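4.3 Issuing and returning patrol radios

This section applies to the Zarnden handset as supplied to district patrol teams. Read section 4.1 before issuing any unit.

1. Log in to the Villow console and select Issue.
2. Enter the officer's service number, then the four-digit handset number (for example, 2332).
3. Check that the battery reads at least 40 per cent.
4. Press and hold the orange key until the handset vibrates twice.
5. Make a test call to the control room.

Caution: do not issue a handset that fails the test call. Mark it Withheld and take the next unit.

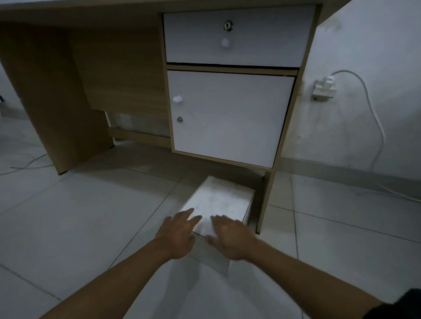

Stelios Kokkinos asks that the test call be made outside the building, as indoor repeaters can hide a weak aerial. Control rooms using the Cuervo channel plan should follow this from March.

6. On return, select Receive and enter the handset number again.
7. Wait for the log to upload. Do not switch the handset off during this step.

Note: the log holds 140 entries. Older entries are overwritten.

If code 2612 is displayed, the handset is still assigned to another officer. Close that record first, then repeat step 6.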